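Jorner「Verutero」ダイニングテーブル(ホワイト) 使用レビュー

2024年8月17日 更新

1月に購入したJornerのダイニングテーブル「Verutero」のレビューです。届いた直後に短い感想を書きましたが、夏まで使って評価が変わったところがあるので、全面的に書き直しました。前の記事は消してあります。

買うまでの経緯

それまで使っていたのは、引っ越しのときに譲ってもらった木目の四角いテーブルです。脚のぐらつきがひどくなり、食事中に誰かがひじをつくと味噌汁が揺れるようになったので買い替えることにしました。

条件は、奥行きがあること、脚が四隅にないこと、天板が明るい色であることでした。奥行きにこだわったのは、大皿を中央に置いたときに取り皿の場所がなくなるのが前のテーブルの一番の不満だったからです。国内で売られているものは奥行きの浅いものが多く、候補はすぐに絞られました。

最後まで迷ったのはWollovの伸長式です。普段は小さく使えて、人が来たときに広げられるのは便利そうでした。ただ、店で触ってみると継ぎ目の段差が指にひっかかり、パンくずが入り込むのが目に見えていました。値段もVeruteroより高く、伸ばす機会が年に何度あるかを考えてやめました。

購入したのはBetancurという家具店です。展示があったのは木目の仕上げだけで、白は小さな板見本しかありませんでした。設計はGetachew Negashという人で、店に置いてあった冊子によると、もとは会議用の机を手がけていたそうです。天板の大きさに対して脚まわりが簡素なのは、その流れなのかもしれません。

配送と組み立て

箱は天板と脚で分かれて届きます。天板の箱はとにかく大きく重いです。玄関から部屋までの曲がり角は必ず測っておいてください。うちは廊下で一度つかえて、箱から出して縦にして通しました。奥行きが105センチあるので、狭い廊下では本当にぎりぎりです。

組み立ては大人2人で行いました。説明書には1人でも可能とありますが、脚を付けたあとに天板を起こす作業は1人では無理だと思います。毛布を敷いて天板を裏返しに置き、金具で脚を固定し、最後に起こします。ねじは電動ドライバーで締めきらず、全部を仮止めしてから手で本締めしたほうがよいです。最初に1本を強く締めたら、反対側の穴がずれて入らなくなりました。

付属の六角レンチは短く、奥まった位置のねじでは手の甲が金具に当たります。手持ちの長いものを使ったほうが早いです。

説明書は図だけで文字がほとんどありません。脚の金具に上下の向きがあるのに、図では違いがわかりにくく、一度付け直しました。刻印のあるほうが外側です。この点はメーカーに直してほしいところです。

大きさと座り心地

長辺がゆるくふくらんだ形をしています。まっすぐな縁に比べて、座ったときに腹のあたりに角が当たる感じがありません。一方で、壁にぴったり付けて使うには向きません。壁との間にすき間ができて、そこに箸やペンが落ちます。うちは最初の月だけ壁付けにしていて、結局部屋の中央に出しました。

普段は家族で食事をして、ときどき来客があります。5人までなら肘が当たらずに座れます。それ以上になると、端の席の人が脚の支柱に膝をぶつけます。商品ページの写真ではもっと多くの椅子が並んでいますが、食事をするには窮屈です。

脚は中央寄りに付いているので、椅子の出し入れは楽です。掃除機もかけやすくなりました。椅子の肘掛けは天板の下に入るものと入らないものがあるので、手持ちの椅子を使う場合は肘掛けの高さを確認してください。うちの椅子のうち肘掛け付きの1脚は入らず、食事のとき以外は通路にはみ出しています。

ぐらつき

一番気にしていた点ですが、半年以上たってもほとんど揺れません。端に手をついて立ち上がるとわずかに沈む感触があります。耐荷重は100キロと書かれています。均等に載せた場合の数字なので、端に腰かけるような使い方はしないほうがいいでしょう。

春先に一度、きしむ音が出たことがあります。裏を見ると脚のねじが1本ゆるんでいて、締め直したら止まりました。それ以来、季節の変わり目に全部のねじを確認しています。届いた直後の記事では「ねじのゆるみなし」と書きましたが、これは訂正します。

床の傾きに合わせるアジャスターは付いていますが、調整幅は小さいです。うちの床は窓側が低く、いっぱいまで回しても足りなかったので、フェルトを重ねて貼りました。

天板の表面

白は艶を抑えた仕上げという説明でしたが、窓からの光が入ると思ったより明るく見えます。朝の食卓では気持ちのよい明るさです。夜、真上の照明を強くすると少しまぶしく、電球を弱いものに替えました。

手触りはさらっとしていて、紙を直接置いて字を書いても滑りません。夏場に腕をのせても張り付く感じは少ないです。冬は触るとひんやりします。

グラスの底の跡は、拭けば取れます。試しに水滴を一晩残してみたときも、朝には輪が見えましたが濡れ布巾で消えました。

汚れと手入れ

白いテーブルで誰もが心配するのは汚れだと思うので、うちで付いたものを書いておきます。

醤油、ソース、ケチャップは、その日のうちなら水拭きで落ちました。翌朝まで放置した醤油も、薄めた中性洗剤で落ちています。

カレーは黄色い跡が残りました。食後すぐに拭いたつもりでしたが、皿の下に入り込んだ分に気づかず、次の日に見つけました。洗剤では薄くなる程度で、窓際で日に当たっているうちに見えなくなりました。カレーの日はランチョンマットを敷いています。

油性ペンは、消毒用アルコールを含ませた布で落ちました。説明書にはアルコールは避けるように書いてあるので、おすすめはしません。拭いた場所の艶が変わったようには見えませんが、何度も繰り返せば違うかもしれません。

赤ワインは1回こぼしました。すぐ拭いて跡なしです。

新聞のインクは意外に移ります。濡れた手で新聞を押さえたときに文字が写り、洗剤で2回拭いてようやく消えました。

汚れそのものより気になるのは、小さなごみが目立つことです。髪の毛、パンくず、消しゴムのかす、どれもよく見えます。前の木目のテーブルでは一日一度拭けば気にならなかったのが、今は食事のたびに拭いています。これを手間と感じる人は木目を選んだほうがいいです。私は慣れました。

傷と熱

細かい擦り傷は、光を斜めから当てると見えます。土鍋の底の、釉薬のかかっていない部分を引きずってしまったときの線が一番はっきりしています。正面から見るとわかりません。色が白いので、傷の中に汚れが入ると灰色の線になります。メラミンスポンジでこする人がいると思いますが、艶が変わるのでやめたほうがよいです。私は目立たない端で試して、そこだけ光り方が変わりました。

熱いものは必ず鍋敷きを使っています。湯のみやマグカップは直接置いていますが、今のところ変色や輪染みはありません。アイロンや卓上コンロの直置きは説明書で禁止されています。卓上コンロの下には厚手の板を敷いています。

縁の仕上げは丁寧で、曲線の部分にもはがれはありません。ただ、椅子の背が当たる場所に小さなへこみがひとつできました。縁は天板の面より弱いようです。

においと音

開封したときは接着剤のようなにおいがありました。窓を開けて数日で弱まり、2月に入るころには気にならなくなりました。においに敏感な人は、暖房で閉めきる時期を避けて買うとよいと思います。

食器を置いたときの音は、前のテーブルより硬く響きます。朝早く起きる人がいる家では気になるかもしれません。布のマットを敷くとかなりおさまります。

サポートの対応

裏に付いている樹脂のキャップが1個足りなかったので、Betancurに連絡しました。在庫の確認に時間がかかり、届いたのは忘れたころでした。実用上は困らない部品です。問い合わせはメールのみで、返事は丁寧でしたが、進み具合の連絡は来ませんでした。

見た目

部屋が広く見えるというのはよく聞く話で、大げさだと思っていましたが、前より圧迫感がなくなったのは確かです。大きい天板なのに、木目のときほど存在を主張しません。壁が白い部屋では少しぼんやりするので、椅子は濃い色のほうが合います。うちは淡い灰緑のクッションに濃い灰色の縁が付いた椅子をそのまま使っています。

上に置くものの色はよく映えます。料理もそうですし、丸い果物を置くだけでも、クリーム色に近い淡い黄色と、橙がかった濃い黄色の違いがはっきりわかります。木目の上では同じような色に見えていました。逆に白い食器は天板になじみすぎるので、縁に色のある皿を出すことが増えました。

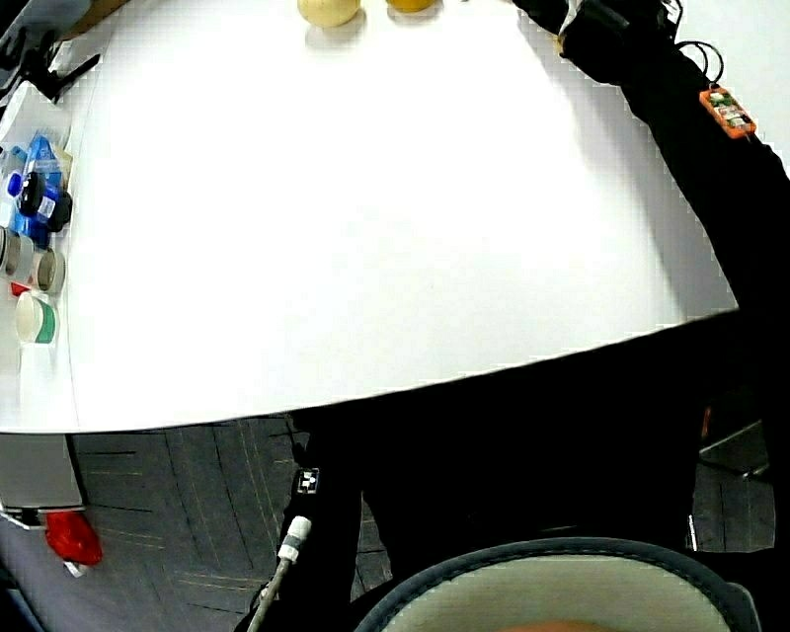
向いている人、向いていない人

大皿料理をよく出す家、食卓で書きものや裁縫もする家には合うと思います。部屋の中央に置ける広さがあることが前提です。

壁に付けて使いたい人、こまめに拭くのが苦手な人には向きません。搬入経路が狭い家も、先に寸法を確認してから考えてください。

同じシリーズのベンチについて質問をもらいましたが、うちでは使っていないのでわかりません。店で座った限りでは座面が硬めでした。

次にねじを点検したときに変化があれば、この記事に書き足します。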